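Newsletter > Bench Notes > Rules We Live By

The pouch rule, revised again

Readers with long memories will recall that the Jestden house rules for teleoperated and scripted manipulation used to fit on one sheet. They now run to 10 pages, and a good part of the growth concerns things that fold. The October revision is out, and it is shorter than the draft, which is the nicest thing I can say about any revision.

The background, for those who skipped the meeting. Our shared set with the Ondateck bench passed 2,000 episodes over the summer. We then reviewed 900 of them against the written rules and sent 136 back. Very few went back for anything dramatic. Most had an object parked in a spot the setup sheet didn't allow, or a grasp that met the letter of the rule while ignoring everything the rule was for. The rules had been written by people thinking of blocks. (I was one of them. Blocks are lovely.)

So the changes fall in two places: how the table is laid before an episode, and how soft cases get gripped.

On layout, the row along the far edge stays. Items not being handled go there, with the tray in the middle and the working item on the near side where both arms can get at it. We had a spirited exchange over whether a towel counts as one object or as a category of weather. It counts as one object, folded however you like, and you write down that you folded it. Plush toys may sit outside the row as long as the setup sheet says so. 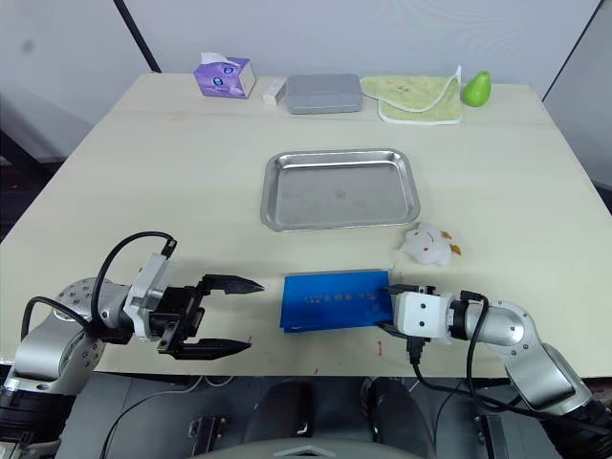 What the grip rule now says

The old wording was "grasp the item securely." Everyone agreed with it, and everyone did something different. The new wording has teeth, though small ones:

1. Name the end you are gripping on the sheet before the episode starts. "The end" is no longer an answer.

2. Both fingers must be on the material. A finger on the material and a finger on the table is a different task, and we already have a name for it in the error list.

3. If the case has a zipper, note where it runs relative to the fingers. Metal teeth, plastic teeth, we don't mind. We mind finding out later.

4. If the case is stood on edge, check the line behind it. A tall thin thing hides a short fuzzy thing very well from the wrist view, and the reviewer should not have to guess what is back there.
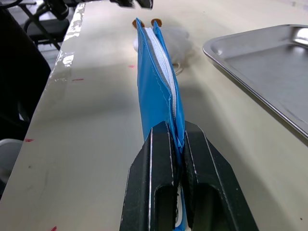
Blue pouch held on edge, zipper side showing, with a plush toy keeping watch behind it.

Rule 4 was the one people grumbled about, on the grounds that the head view usually covers it. Usually is doing heavy lifting there. The Rikatby annotators label from the wrist view alone for a third of their work, and they have asked us, politely and then less politely, to stop relying on a camera they aren't looking at.

There was also the matter of creases. The draft had a whole paragraph on acceptable bunching, with a scale. I am happy to report the scale is dead. A pinch that gathers a fold is fine. A pinch that covers printed text you need for identification is not, so grip clear of the words where you can and log it where you can't. If the item's name is in a language you don't read, copy it from the inventory list and resist the urge to write "blue thing." We found "blue thing" in the logs more often than I care to print.
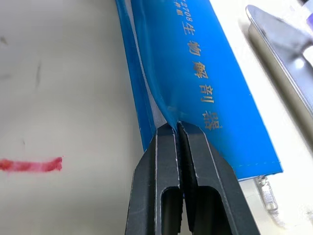 Pinched fold, lettering still in view. The case is marked 生物解剖器, a biological dissection kit.

Two smaller items. Marks on the tabletop are to be recorded at the start of the shift, with a photo, and left alone until the end of it. Half the benches were scrubbing between episodes and half weren't, which made a fine mess of the Eren comparison. And the reset rule is unchanged: put things back by hand, arms stopped, then step away – in that order, please.

The revised text applies to new episodes only. Old ones keep their old grades, and you may stop writing to me about them.

Comments (4) | Shares (11)

benchwarmer_b: Does rule 2 apply if the second finger slips onto the table partway through? Asking for the whole evening shift.

Reply from the editor: Yes. Log it and carry on, and we'll sort it at review.

tray_liner: Mourning the bunching scale. I had just learned it.

softgoods: Can we get the same treatment for towels? "Folded however you like" is going to be read very generously over here.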